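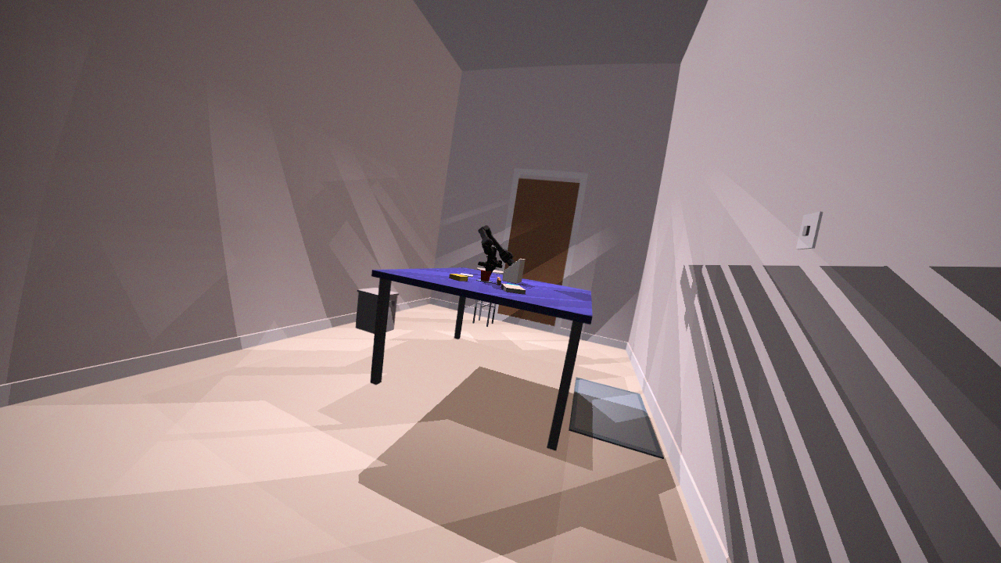 Paint on tables. Nearly an hour and a half we talked, mostly about that, in the back of the shop in Skesulstead with the kettle going and a belt sander next door. She has been repainting other people's furniture for a living since she left the bank, doesn't advertise, doesn't have a sign really, just the word Ueda over the door from whatever was there before. People call her Ueda now. She's stopped correcting them. Anyway, tables. A violet-blue top with a nearly black edge and square black legs, that kind of thing, is what people bring her a picture of, and she has opinions. "The dark edge makes it. Same blue all the way round and it looks like a toy. Put the dark on the edge and the legs and suddenly it's a piece of furniture." Does she like blue? Long pause. "I like it on somebody else's table."

She came to it sideways. Grew up in Damness, above a hardware store, and her first job was shaking tins. By hand, the machine was always broken. "My arms were like a rower's. I could tell you what was in a tin by the sound of it." The store kept a card index of every colour it had ever mixed for a customer, 1,331 cards when it closed, and she has the lot in a filing cabinet behind the door. She pulled out a drawer to show me. Smelled like linseed and mice. Half the cards are just a street number and a recipe, no name for the colour at all, and now and then somebody walks in wanting the green from their grandmother's porch. "And I can do it. If I've got the street I can do it. That's the best day, when that happens."

What do people get wrong? She didn't even let me finish. Washing. They don't wash the thing first. They sand it and think that's cleaning, and all they've done is rub forty years of furniture polish into the grain. Sugar soap, warm water, rinse, rinse again, leave it overnight. Then sand. "I would say most of what comes in here peeling was never washed. You can lift it off with a fingernail. I do it in front of them, it's a bit cruel."

Second thing is patience. She uses an enamel called Tonida for tops, comes in from a small maker, hard as a plate once it's gone off but slow. 72 hours between coats, and she means 72. I said surely nobody waits three days. "No, they don't, and then they ring me." The phone rang about then, as it happens, and it was somebody about a headboard. 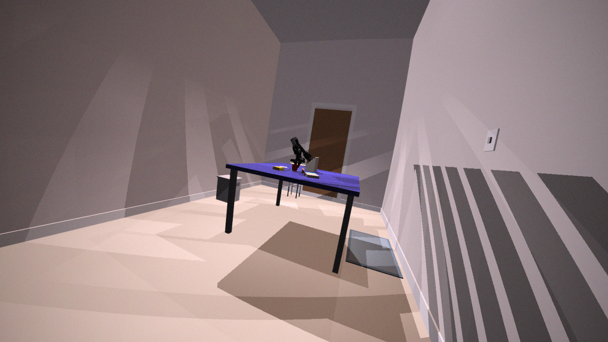 The third coat is where the depth comes from, in her view, and most people stop at two becuase two looks finished. It does look finished. Then the sun comes in sideways some morning in December and every brush mark stands up. She has customers who swear by rollers. She is civil about rollers. For herself a brush, a good one, soaked in clean water between passes and never, ever stood on its bristles in a jar. There is a brush on the wall that belonged to the hardware store and she says it isn't for looking at, it's in use, hands off.

On money she was blunt, which I liked. A dining table, stripped and washed and three coats and the edge done separately, was 867 dollars for the last one she did, delivery in town included. People go quiet. "They've seen one new for less. Sure. Go and buy it. I don't mind, I'm not short of work." But the ones who come back bring a table somebody gave them, or that they did homework on, and the price isn't the conversation any more. She told me about a man who wanted his painted but the underside left alone. Pencil marks under there from his kids. She taped the whole underside with paper and charged him for the paper.

I asked if she ever talks people out of it. All the time. Walnut, she won't touch, not with paint. Oak depends. Teak she'll oil and send home. Pine, go ahead, pine was always meant to be painted, half the old pine round here was painted when it was new and some fool stripped it in the seventies. (She used another word for fool.) And melamine she'll do if you beg, with the right primer, but she won't promise you the corners.

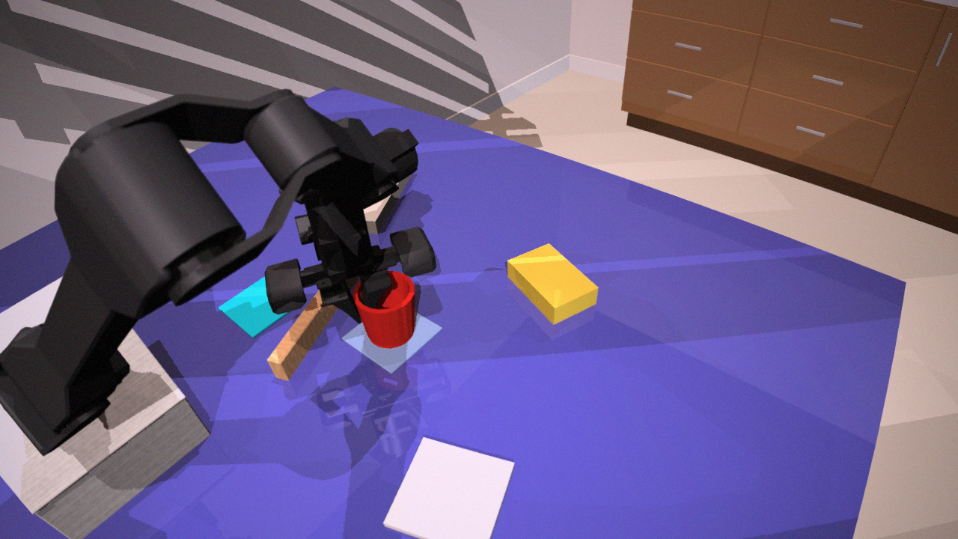
Page last changed: 2020-06-18

Colour, then. Went back to colour after the tea. She thinks people pick it in the wrong room. They stand in a shop under tube lighting with a card the size of a stamp and the table's going in a kitchen that faces north. So she makes them take a board home. A proper board, painted, as big as a tray, and they're to leave it lying flat where the table will be and eat their breakfast off it. Flat matters. "Everybody props it up against the wall. A table isn't a wall! The light comes down on it, it's a completely different colour lying down." Two of the boards were on the bench, one a mustardy yellow, one a sort of liver brown I wouldn't have in the house. The brown is her favourite. Told me I'd come round.

Gloss or matte? Gloss for tops if you're brave, becuase it shows everything, every crumb and cup ring. Matte marks when you wipe it. She goes in between and calls it eggshell though the tin says satin, they're not quite the same and she'd rather not get into it. Legs can be anything. "Nobody's face is near the legs."

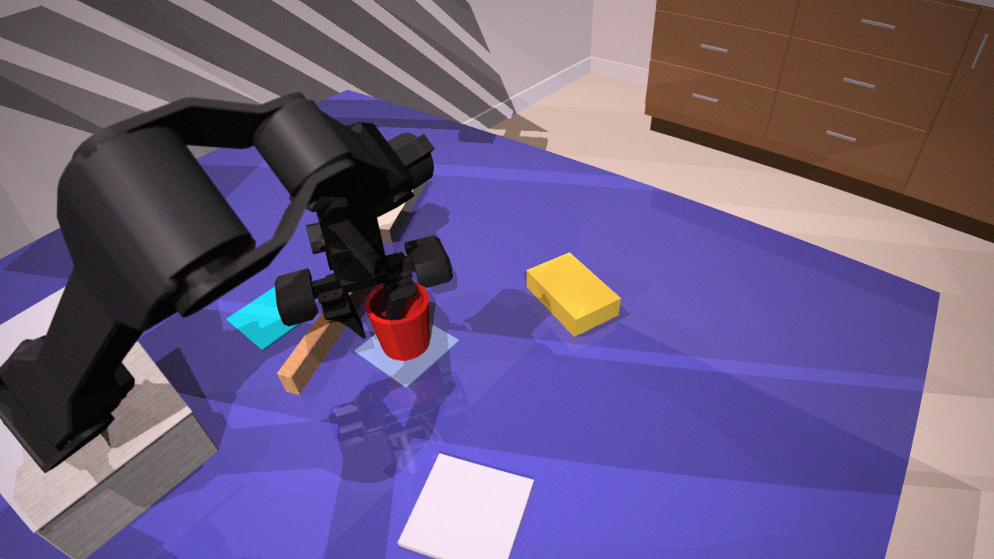

Cup rings got us onto heat. A fresh enamel top will feel dry long before it's hard, and a hot mug in the first fortnight leaves a ring that's there for good. She hands out cork mats with every table. They come home with the customer and go straight in a drawer, she reckons, but her conscience is clear. No tablecloth for the first month either, the weave prints into the paint. Vinyl cloth never. A good wipe with a damp rag, mild soap if you must, and none of the spray stuff with orange oil in it.

Would she take on somebody to train? She's had two, both good, both gone to the city for wages she can't match. There's a kid from the high school asking now, keen, washes things properly. Might work out. She wants to get the cards copied before anything else, the ink's going on the oldest ones and she can't read some of the tinting amounts without a lamp behind them.

Then somebody was at the door with a drop-leaf in the back of a wagon, one hinge hanging, and she was out there with her thumb on the varnish before I'd got my coat on. Open mornings, round the side, knock hard if the sander's going.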